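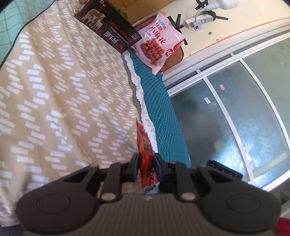 *Posted by Themis Kourkoulas, 2018-09-03 – filed under grasping, data*

Since June I have been trying to answer a narrow question: how much of a pinch grasp on a thin foil packet can be recovered from a wrist-level view alone, with no force sensing at the pads? The short version is that jaw opening is recoverable, packet orientation mostly is, and the remaining compliance of the packet is not. The longer version follows, with the parts I would do differently.

The setup uses a hand-held two-jaw gripper with a wide-angle camera looking past the pads. A person does the grasping, and the recording is treated as if a robot had done it. Zoi Lambrakis wrote the first version of our processing code, called Trestix, and I have been maintaining it badly since spring. It takes a recording, finds the two pads in each image, estimates the opening from the pixel gap between them, and tries to fit a plane to whatever is held.

The plane fit is where foil packets cause trouble. A box has edges that stay put. A packet seen nearly edge-on shows a thin sliver of printed surface, and the sliver has highlights on it that move faster than the packet does. Our original fit used intensity gradients and locked onto the highlights. On the first batch it reported rotations that no wrist could produce.

The current fit drops gradients inside saturated regions and uses the outline only. We also stopped estimating packet pose independently in every image. Each estimate now starts from the previous one and is allowed to move by an amount bounded by the pad motion. This is a strong prior, and it is wrong during slip, so slip is now detected separately by comparing outline motion to pad motion over a short window.

We collected 800 grasps in household settings, with clutter left where it was. Bench recordings against a plain backdrop had given us flattering numbers last year and I did not want to repeat that. Of the 800, 237 were rejected before processing. The most common causes were a pad leaving the image and timestamps that did not line up with the encoder log. The second cause was my fault. The logger wrote local time on one machine and UTC on the other, and the repair script only handled whole-hour drift.

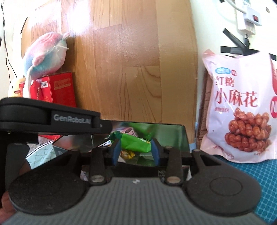
On the remaining recordings, opening estimates agreed well with the encoder down to the point of contact. After contact they were biased low, consistently in one direction. The pads deform, the visible edge of each pad moves inward, and the code reads this as further closing. A constant correction removes most of the bias for rigid items. For packets it overcorrects, presumably because less force is applied and the pads deform less. I have not found a correction that works for both without being told which one is in the jaws.

Background texture mattered more than lighting. Patterned fabric is the worst case. Repeated dashes and fine grids produce outline candidates at regular spacing, and the tracker will happily step from the packet edge to the next row of the pattern when the two are close in brightness. Glossy bags near the target were less of a problem than I expected. They are bright and busy, but they do not move with the pads, and the motion bound rejects them.

I compared three variants of the slip detector. The one with a fixed threshold did worst, the one with a threshold scaled by opening speed did best, and the learned one (a small network from the Chatzigeorgiou branch of the code) landed between them. The learned variant was trained on rigid items only, so I would not read much into its position.

Two things are unresolved. The first is compliance, which I no longer think is visible at this camera resolution. The second is the wide-angle distortion near the image corners. We calibrate with the Bitow target set, 13 poses per session, and the residuals are fine in the center and poor outside it. Anything held stays near the center, so pose is unaffected, but the camera motion estimate leans on the corners and drifts on long recordings.

Next step is rerunning everything with the corners masked – this should take a few days on the machine we have. The timestamp fix is in the main branch. If you pulled Trestix before last week, pull again and delete the cached index, or it will keep using the old offsets.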